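Clallero Robotics Club — minutes, November meeting

Present: Teresa Krawczyk (chair), Rocío Arboleda, Milagros Condori, Leidy Taipe (minutes). Apologies: Rigoberto Tello.

1. Microwave task. Rocío reported that the arm opened the door by the push button on 3 of 6 tries. Teresa asked whether anyone had nudged the microwave back between tries. They had, after each one. She would not call that half — the rules allow no resets.

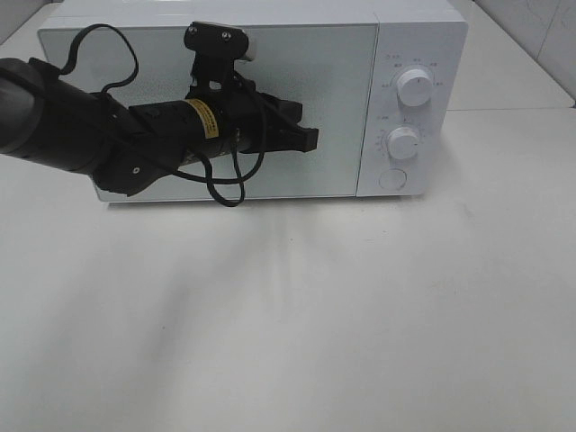
Milagros wants to add the timer dial before the Flultel heat. Leidy doubted this, given that the button is still a coin toss. Left open.

2. Training data. The log stands at 1,944 runs. Teresa asked how many were usable and got no figure. Rocío to go through them and bring one.

3. Flukitard software. Rigoberto's note says the new version is "much smoother". Smoother than what was not stated. No upgrade until he can show it.

Next meeting at 4, same room.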